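Boards > Family Life > Toys and Play > Play kitchens: is plastic food worth it?

3,676 views · 14 replies · 3 min read

**pikdale_mum**
Right, my youngest is two in August and everyone wants to know what to get her. I've said play kitchen. My sister-in-law says wooden food or nothing, my mum says get a big tub of plastic and stop fussing. We had plastic with my eldest and he was at it every single day until he started school, so I know which way I'm leaning. But the wooden sets do look lovely, and you can pass them on. What did you all do?

**Enano**
Plastic, every time. It goes in the washing-up bowl with a squirt of Fairy and it's done. We had a wooden set as a present and the paint came off the tomato inside a month – she was teething, so you can guess where it went.

**leitao_and_chips**
Have to disagree with Enano there! Our Iltard wooden set has been through three children and a dog and it's still going. You do have to wipe it and not soak it, that's the mistake people make. Plastic gets those grubby seams that you can never get clean, and the thin stuff splits.

**Enano**
Three children AND a dog, fair enough. Ours was a cheap one off the market, so maybe not a proper test.

**teapotlid**
Can I say something for mixing it up? Mine never cared about matching sets. What they wanted was things that looked like what we have in our own kitchen, so a sauce bottle went down better than any cake stand. Something like this lot would keep mine going all afternoon: 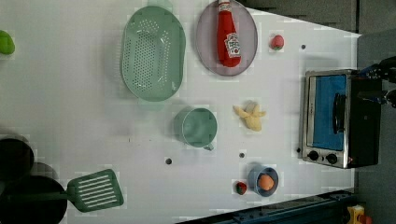

**What I'd buy again**

– A colander. Best thing in the box by miles. It's been a hat, a boat and a bed for a rabbit.
– Cups with handles, because tea parties go on for YEARS.
– Fruit, but only a few bits. You don't need a whole greengrocer's.

What I wouldn't buy again is the giant bucket. Ours said 393 pieces on the lid and I swear I trod on every one of them.

**pikdale_mum**
393!! No thank you. I was looking at one with 60-odd and thought that was mad.

**leitao_and_chips**
The buckets are a false economy. Half of it is tiny peas and slices of things, and that's no good for a two-year-old anyway. Check the age on the box.

**teapotlid**
Agree on the peas. I keep ours down to a tray's worth now and put the rest in the loft, then swap it over when they get bored. A plate, the colander, a cup, the sauce bottle and a bit of fruit out, that sort of thing. 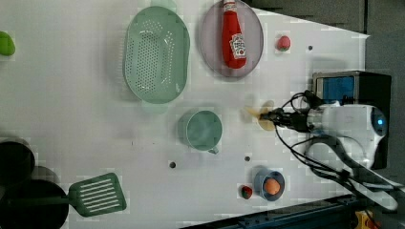
The swapping works better than buying new, I've found. Mine greet the old stuff like it's Christmas, and it costs nothing. I did it with the jigsaws as well but that was a disaster, we lost the corner of the farm one and I still get told about it.

**Enano**
Stealing the loft idea. Though our loft is how things go to die.

**pikdale_mum**
OK I think I'm going for a small plastic set and a decent wooden kitchen to put it in, and sister-in-law can buy the wooden veg if she feels that strongly! Does anyone know if the Pikdale toy library still lends kitchens out? Would be good to try the size first.

**leitao_and_chips**
They did last time I went. Ring before you go though, it's mornings only.

Share (2) · Reply · Follow this thread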